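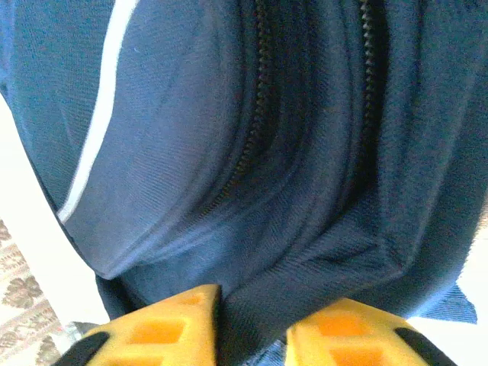
*Flatlow, April*

Okay, start with the bag. Navy cloth, two zippers, lots of creases – ask the room who packed one this morning without looking. (Wait for hands!)

So, can a machine do it yet? My answer is sort of. A stiff box keeps its shape when you grab it, but cloth bunches up, and every fold is a new colour of shadow for the software to puzzle over.

Dezső Hajdu's line at Paltura – "I'll believe it when it does my kid's zipper." Pause for laugh.

Then the budget bit: 400 tries, 4 bags. Don't rush the chart. Skip to laundry if we're past 20 minutes.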